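Brostell Tissue Imaging Core
Pre-run inspection checklist: cryostat, bead-array bench and sequencing prep
Applies to: Fenulard cryostat, Nutetti array station

Mark each line OK, Not OK or N/A. Comments go under the line they refer to.

1. Cryostat chamber at set temperature before the block is mounted: OK

2. Blade guard in place, handwheel locked: OK
Comment: Lock is stiff at the top position. Still holds under load. Grease at next service.

3. Anti-roll plate free of chips: Not OK
Comment: Chip on the left corner. Plate replaced from stock, test sections cut flat.

4. Waste tray emptied and decontaminated: OK

5. Array slides within date, pouch seals intact: OK
Comment: 11 slides in the drawer. One pouch had a soft seal and was set aside for training use.

6. Bench surfaces and pipettes wiped with RNase remover: OK

7. Tissue digestion heat block reads within limits on the external probe: OK
Comment: The display runs slightly above the probe. Go by the probe.

The remaining lines cover the wet bench and the storage room. They may be checked while the cryostat chamber recovers, provided the handwheel stays locked and the lid stays shut. 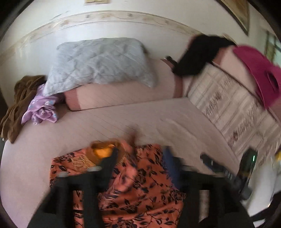

Storage room lines are to be checked with the door closed and the extract fan running. Allow the airflow reading to settle before writing it down.

8. Fume hood face velocity above 90 feet per minute: OK

9. Solvent cabinet closed, spill tray dry: OK
Comment: The 500 mL methanol bottle had no opening date. Label added.

10. Freezer alarm test: Not OK
Comment: Local buzzer sounded. No remote alert received. Barta samples moved to the backup freezer until the relay is repaired.

11. Sharps container below the fill line: OK

12. Eyewash flushed, access clear: OK
Comment: Cart moved out of the approach.

13. Run counter on the array station recorded: 1,415

Open items: line 10, relay repair. Line 3, reorder one anti-roll plate.
Next inspection: before the first July run.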